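How to Get Your Crew Ready for a Drawer-Handling Robot

Posted Apr 13, 2018

I run the room turnover side at Havano, a short-stay lodging outfit, and since October part of my job has been teaching people to work next to a robot arm. We call ours Stiridum. If your workplace is getting something similar, these are the steps I'd follow if I got to start over (I did plenty of them in the wrong order the first time!).

Step 1. Write down the job the way people do it now. Go ask. I thought checking a nightstand meant opening drawers and looking in them. My crew told me it also meant feeling for a sticky runner, wiping the lip on top and deciding if a half-eaten snack counts as trash. Stiridum only got the drawers. Everything else stayed with us, and it helped a lot to say that out loud early on.

Step 2. Practice on beat-up furniture with stuff on it. Use real clutter — cans, snack bars, a bowl — and leave it where a guest might. A bare top teaches you very little about a busy room. 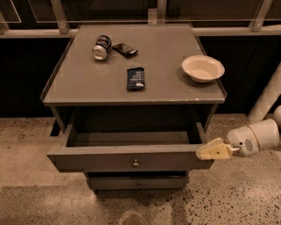
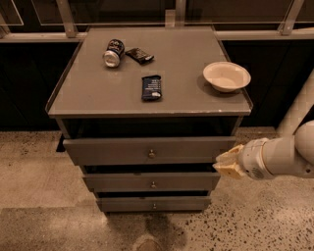
Step 3. Agree on who clears the top, and when. We tried it both ways. Clearing first felt safer, but it meant two trips to the same piece of furniture, and people hated that. Now the drawers get done first and one person follows to clear and wipe.

Step 4. Put the stop button in everyone's hands. Each person on shift should press it a few times on day one, for no reason at all. New folks are shy about it, so I go first.

Step 5. Change the schedule before you change the headcount. We went through 900 drawer checks before I touched anybody's hours. What changed was the mix: less bending, more judgment calls, more writing things up. Two of my people love that and one misses the old rhythm, so she does linens now.

Step 6. Hold a short talk every Friday for the first three months. Ask what was annoying. Ours was mostly knobs — a loose one slows everybody down, so we keep a screwdriver on the cart and tighten them as we go.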